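# Refreshing the Finish on a Wooden Floor

If your floor looks dull but the boards are still sound, you can often skip the full sanding. Screening and recoating takes one weekend for an average room. I did the upstairs of our house on Dunbar this way in February.

## Check the old finish first

Put a few drops of water on the floor in a busy spot, like a doorway. Leave them for 15 minutes.

- If the water beads up, the finish is intact and you can recoat.
- If it soaks in and leaves a dark mark, the finish is worn through. That area needs sanding to bare wood.

Wax is the other thing to look for. Rub a corner with a rag and mineral spirits. A yellow or brown smear means wax, and new polyurethane won't stick to it.

## What you need

- Vacuum with a soft brush head
- Floor cleaner that leaves no residue
- Pole sander and fine sanding screens
- Tack cloths or a microfiber mop
- Water-based polyurethane
- Synthetic pad applicator and a small angled brush
- Dust mask, knee pads

One gallon covered my 700 square feet with very little left over. Read the coverage on your own can, as brands differ.

## Clean and screen

1. Take out all the furniture. Tape over the heating vents.
2. Vacuum along the boards, then clean the floor and let it dry overnight.
3. Rub the whole floor with the pole sander, going with the grain. You want an even, dull look. Do the edges by hand.
4. Vacuum twice. Wipe with a tack cloth until it comes up clean.

Urszula Bednarek, who used to refinish floors in Drerside, told me to change the screen every 25 minutes. Mine were clogging well before that near the kitchen.

## Apply the coat

Stir the can gently and don't shake it. Cut in along the walls with the brush, then pull the applicator along the boards in long passes. Keep a wet edge and work toward the door.
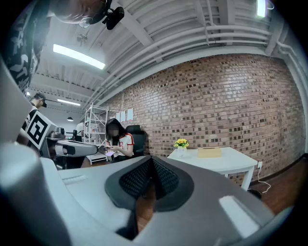
*Brown wooden floor in a brick-walled room.*

Wait until the next day before walking on it in socks. Furniture can go back after three days, with felt pads under the legs. Rugs should stay off for 7 days.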